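Product review: Osent tabletop Christmas tree, frosted
Prepared by Idun Hägglund, Furnishings and Supplies, Cilletti Residences

## Purpose of this review

Cilletti Residences has supplied a small seasonal decoration to resident rooms since 2000. The item has changed several times over the years, and the most recent model, a tinsel tree made by Stisico, was withdrawn from our supply list last June after the remaining stock was found to be in poor condition. The Osent tabletop tree was purchased to replace it. This review records how the tree performed over one season and whether it should be kept on the list.

It is intended for building managers, activity staff and the supply room at Tveit House, where seasonal stock is kept. Families who ask which trees are suitable for a resident's room may also be given a copy.

## What was purchased

We ordered 154 trees in a single delivery. Of these, 130 were placed in resident rooms, and the balance went to dining tables, reception counters and the activity rooms.

The Osent is a short, conical artificial tree on a small round brown base. The bristles are dark green with a white frosting over them. It comes without lights, ornaments or a star, and there is no battery compartment. Osent also sells a plain green version, which we did not order.

Each tree arrived in a close-fitting sleeve inside a divided carton. Staff at Tveit House reported that the sleeves were easy to remove, although the cartons themselves were taped more heavily than necessary and several tore when opened. A torn carton matters to us because the cartons are also our only practical means of storing the trees until the following year. We have since asked the supply room to cut the tape along the seam and to leave the dividers in place.

## Appearance

Most residents and staff liked the look of the tree. The frosting shows well against the green, and a single tree on a windowsill or nightstand is noticeable from the doorway without taking over the room. Several residents preferred it to the Stisico tree, which they had found too shiny.

The frosting is unevenly applied from one tree to the next. Some are lightly dusted at the tips, and others are white nearly to the trunk. This is of no importance when a room has only one tree. On the long tables in the main dining room, where the trees stood in a row, the difference was easy to see, and the dining supervisor spent part of an afternoon exchanging trees between tables until each row matched. Managers who intend to use the trees in groups should sort them beforehand.

A minority of residents asked for a plain green tree. We regard this as a reasonable request and suggest that a small quantity of the unfrosted version be added to the next order.

## Shape and handling

The bristles are flattened by the sleeve during shipping and need to be opened out by hand. This takes very little time. The best results came from holding the base steady and working up from the lowest bristles, turning the tree a little at each pass. Pulling downward on the bristles bends them out of line, and they are slow to recover.

Activity staff at two buildings made the shaping of the trees into a morning session for residents. It was well attended and suited residents who do not usually join craft groups, in part because there is no wrong outcome and little to clean up. Residents with limited grip strength managed well when another person steadied the base. The bristle tips are slightly scratchy, and residents with fragile skin should be offered light gloves.

We recommend that shaping be done on a bare, light-colored table. Loose frosting is easier to find there, and small parts from other decorations are less likely to be swept into the trash with the packing.

## Stability

This was our main concern before purchase. The base is small in relation to the tree, and the earlier Stisico model had been criticized for tipping whenever a curtain or sleeve brushed against it.

On a level surface the Osent stands upright without support. It did not shift when a door was closed nearby or when meal trays were set down on the same table. It can be tipped by a direct knock, and some were, mostly on overbed tables that are moved many times a day. We do not recommend it for overbed tables or for the tops of televisions. On nightstands, dressers and windowsills we received no complaints.

A small piece of removable putty under the base held the tree securely on the reception counters. Double-sided tape was also tried at one counter and left a residue that required considerable effort to remove. Tape should not be used.

## Frosting loss and cleaning

Frosting loss is the weakest point of the product. A fine white dust falls when the tree is first taken out of its sleeve and again each time it is moved. Once a tree has been set in position and left alone, very little more comes away.

Over the season, 19 trees were set aside because the frosting had worn off in patches. Nearly all of these had been used on dining tables, where they were lifted every day for wiping. The housekeeping team then changed its routine so that the trees were moved together on a tray, and the problem became much less frequent.

The following instructions were given to housekeeping and should be repeated next season:

- Shape the trees before they are taken to resident rooms.
- Lift each tree by its base.
- Remove dust with a soft, dry brush.
- Do not rinse, spray or wipe the bristles.
- Keep the trees off upholstered furniture and bedding.

The dust comes up readily from hard floors with a vacuum. It is more stubborn on dark carpet, and two rooms at Tveit House needed a second visit.

## Decorating the tree

Families often bring ornaments, and a word of caution is needed. The bristles hold very light items, such as paper stars or a short length of ribbon, without difficulty. Anything heavier pulls the tree to one side. Glass ornaments should be placed beside the tree or hung elsewhere.

Battery-operated string lights were brought in for a number of rooms. The thinnest wires can be wound around the cone and tucked between the bristles, but the battery case has to rest on the table behind the tree. Plug-in lights are not permitted in resident rooms under our existing policy, and that policy has not changed.

## Storage

At the end of the season the trees were brushed, returned to their sleeves where possible, and packed upright in the original cartons. Packing took longer than unpacking. The sleeves fit tightly, and it is difficult to slide one over a fully opened tree without taking frosting off. The supply room found that a loose wrap of tissue paper worked better, and that the dividers still closed over a tree wrapped in this way. Cartons should be stacked no more than three high and kept away from the laundry corridor, where the air is humid.

Whether the frosting will survive a second year in storage cannot be judged yet. A sample carton will be opened before the remainder is unpacked, and the supply room will report on its condition.

## Assessment

The Osent tabletop tree is suitable for resident rooms and is approved for continued use. It is attractive, quick to prepare and steadier than the model it replaced. It is less suitable for dining tables and should be used there only where staff can avoid handling it daily. For future orders, we would ask the supplier to provide a looser sleeve, and we would accept a slightly plainer tree in exchange for frosting that holds better.

Requests for replacement trees should be sent to the supply room at Tveit House with the building name and the number required. Trees with worn frosting may be kept for craft sessions and need not be returned.

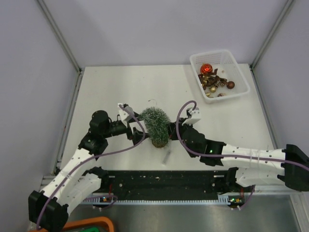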